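Hi Sorcha,

Okay, April update on the Landari workroom! I know you like the money first, so: we've spent $2,062 of the $2,792, and the last $100 of that went on paint for the ceiling. I'd budgeted one coat. It took two and a half, mostly on account of the beams, which have more sides than you'd think when you're up a ladder with a small brush (my neck is still complaining).

I went back and forth on whether to paint the beams a darker color, and Nurhan Bayram talked me out of it, thank goodness. It's a small room and all that white really helps, even on the gray days we keep getting. We also kept the long thin light fixture, so the money set aside for a new one is still sitting there.
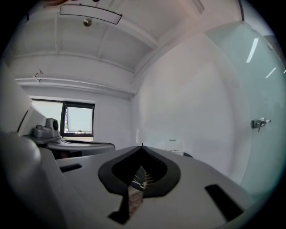

The Landari room with its white beams, the window open and the gray desk below it.

The desk is staying under the window. I tried to picture it on the other wall and couldn't make it work, and whoever sits there will want the daylight. The window opens fine now that the old paint has been scraped off the catch, but I'd still like Kahraman to look at the hinges before winter.

Still to do: the loose cable up by the beams needs clipping or taking out, depending on what the electrician tells us Monday. Then shelves. Fistberg quoted for two lengths and I'm waiting on their price for three, so please don't sign anything from them yet!

One question for you. Can the leftover lighting money go toward a decent chair, or does it have to come back to you?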